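Search this site
Enter keywords
Go

How to Budget for a Two-Arm Tabletop Setup

April 3, 2023
By the Lillmont workshop desk

The price of the arms is the number everyone asks for first, and it is the easiest one to find. The rest of the budget takes more work. The steps below are the ones we used when we planned our own bench at Lillmont, and they should suit any school, lab or small shop buying its first pair of arms.

Step 1. Write down the tasks before you ask for quotes.

List the objects you want handled, with the size and weight of each. Keep it to things you own and can put on the table. Our first list had 207 items on it and no supplier could quote against it. We cut it to four groups: flat items, soft items, small metal items and containers. Chambi sent back a usable quote within the week.

Step 2. Split the budget into lines.

Use a separate line for each of these:

Arms and controllers
Grippers and spare fingers
Wrist cameras, mounts and cables
Table, clamps and lighting
Computer and storage
Shipping, import fees and tax
Setup hours

Setup hours are the line most often left blank. We logged 164 hours between opening the boxes and the first full day of work, and most of that went to cabling and camera mounts. Put a wage against those hours even if your own staff will do the work.

Step 3. Ask every supplier the same questions.

Send one sheet to all of them. Ask what is in the box, what the lead time is, which parts are covered if they wear out, and whether fingers can be bought singly or only in pairs. Pumalus sells pairs. Kuvby sells singles but charges shipping on each order – so group your orders if you go that way.

Step 4. Plan for wear.

Fingers and cables are consumables. Budget for two spare sets of fingers per arm in the first year, and one spare of each cable that crosses a moving joint. Store them near the bench and write the order code on the bag.

Step 5. Test with small, awkward items before you sign.

Ask for a demo unit or a loan period, and spend it on the hardest group on your list. For us that was small metal items. 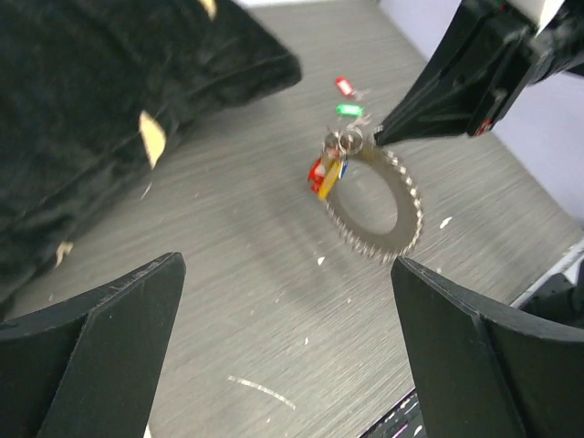
Reading time: 4 minutes

Keys on a ring with plastic tags make a good test piece. The tags and the metal loops lie at different angles, and a gripper has to come down close to the table to get hold of any of them. Try it with both arms reaching for the same bundle. If the arms crowd each other, you need a bigger table or wider spacing between the bases, and that changes the table line in Step 2.

Run the test on the tabletop you plan to keep. Note which finger shape you used, and put that part number on the order.

Step 6. Set the order date.

Work back from the day you need the bench running. We wanted ours in use by September, so the order had to go out before the summer. Hold back a part of the budget until the setup is finished. Ours went on a second lamp and longer camera cables.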